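Old PC questions I get asked a lot

Do you really take them apart yourself?
Yes, most Saturday mornings, and I love it! Plikgate drops off tired desktops and I strip them for spares.

Where do I start?
Unplug everything, take the side off and have a good nosey before you pull at anything. I spend six minutes just looking at where the cables go (and still get it wrong now and then).

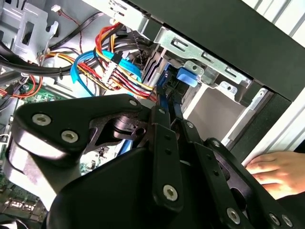
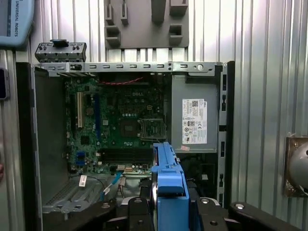

Desktop case with the side off, cables and circuit board on show.

Is the coin battery worth keeping?
I never bother – into the recycling tub it goes.

What about memory?
Keep it! I've got more than 30 sticks in a biscuit tin.

Can I bring mine to you?
Please do, the Hiverwood shed is open till noon. Monitors need to go to Brudari instead, I've no room for them.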